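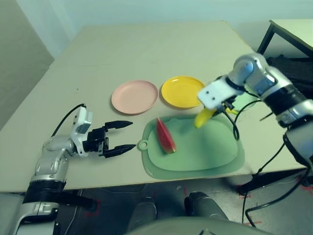

Pink plate, yellow plate, watermelon on the green board.

How to Break In a Bamboo Steamer (and Keep It From Going Moldy)

Posted 07/09/2022

I bought my first bamboo steamer in Beijing from a little hardware shop in a hutong, the kind with washbasins stacked out onto the sidewalk and mop heads hanging over the door. I used it that same night for frozen buns, straight from the shop, no prep at all. The buns tasted like a lumberyard! So please do the boring bits first. They take one afternoon, and most of that is waiting.

What you need
A bamboo steamer, two tiers if you can find one
A wok or a wide pot
A stiff vegetable brush
Parchment paper or cabbage leaves
A rack, or two chopsticks laid across the sink

Step 1: Check it before you pay
Turn the basket over and run a thumb along the slats. They should sit tight and not wiggle. The hoop on the side is either stitched with strips of bamboo or wire, or it's stapled, and I go for stitched every time. My neighbor Gintarė Butkienė bought a stapled one the same week I got mine and it came apart by May. Sniff it, too. A woody, grassy smell is fine, but a sharp chemical one means put it back.

Step 2: Rinse and soak
Brush off the dust and any loose splinters under warm water (no soap, now or ever, the bamboo drinks it right up). Then sink the whole thing, lid included, in cold water. It floats, so weigh it down with a plate. I give it up to 2 hours. The water may go a bit yellow, and that's okay.
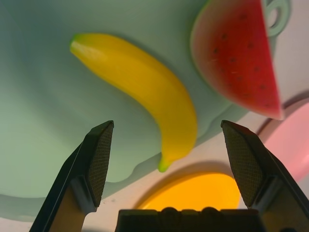 Gripper fingers, open, with the crosshatched pads facing in.

Step 3: Steam it empty
Fill your wok with enough water to just touch the bottom rim of the steamer. You want that rim damp so it doesn't scorch, but the water has to stay below the slats. Put the lid on, bring it to a steady simmer and let it go for 16 minutes. Swap the tiers and do it again. Your kitchen will smell like a wet garden. I kind of love it, but open a window if you don't.

Keep an eye on the water and top it up from a kettle — cold water kills the steam and you'll be standing there forever.

Step 4: Dry it properly
Shake it out, stand each tier on its side on the rack, and leave everything apart overnight. Don't stack it and don't put it in full sun on a balcony, which is how I cracked a lid.

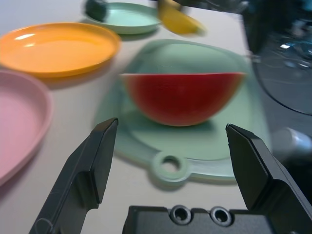 Using it the first few times

Start with something plain. Mantou are perfect, and so is sweet potato. I'd save fish for later, when the bamboo has mellowed a little. Line the basket with parchment with a few holes poked in it, or cabbage leaves if you're out, and leave a gap around the edge so the steam can get up to the second tier.

My friend Shamim Usmani steams dumplings for 14 people at New Year and swears by a light brush of oil on the slats instead. I tried it and spent the next morning scrubbing. Parchment for me, thanks.

If you see mold

Small gray spots aren't the end. Scrub with white vinegar and water, rinse well, steam it empty again and dry it for a full day. If the spots come back, or they're fuzzy and deep in the weave, throw it out and buy another. After that, keep it somewhere airy. Mine hangs from a nail by the stove, lid on a separate hook, and never goes in a cupboard or a plastic bag.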